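# About Harasside

Harasside is a family-run laundry and linen service for small hotels, guest houses and restaurants.

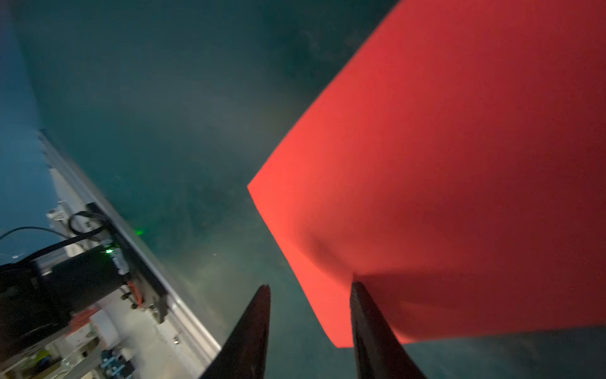 We opened in 2000 with two washers and a van, doing tablecloths for restaurants near the harbor. Today we have 27 employees and wash for 65 regular customers. Most of them are places with fewer than 20 rooms, which the big linen firms tend to pass over or charge extra for.

## What we do

You can rent linen from us or send us your own. Rental covers sheets, pillowcases, towels, bath mats, napkins and tablecloths. If you send your own, each piece gets a small sewn tag with your customer code and comes back to you, folded the way you asked for on your account sheet.

We also take chef coats, aprons and curtains. We do not do dry cleaning, leather or rugs. For curtains longer than 100 inches, call first so we can book the large press.

Pickups start at 6 a.m. Standard return is two working days. In August we add a second evening run for customers on the coast road, and rental orders for that month need to be in by the end of June.

## Our brands

Sani is our service for clinics and dental offices. It has its own carts and its own wash room, and its loads are never mixed with hotel work.

Brarnik is the repair shop upstairs. It hems, patches and replaces zippers, and it cuts worn sheets down into cleaning cloths if you want them back. Repairs under four inches are included in the rental price.

We bought Fumine, a napkin and tablecloth supplier, when its owners retired. The colors and item numbers in the old Fumine catalog are still good, so you can keep ordering from it.

## Working here

Drivers and press operators are hired year-round, and extra folding staff in the summer. Training is paid. Applications can be left at the front counter or mailed to the office.

## Visiting

The counter is open from 7 a.m. to 4 p.m. on weekdays. Use the side entrance; the front gate is for vans. Samples of every rental fabric are kept at the counter and can be borrowed for a week.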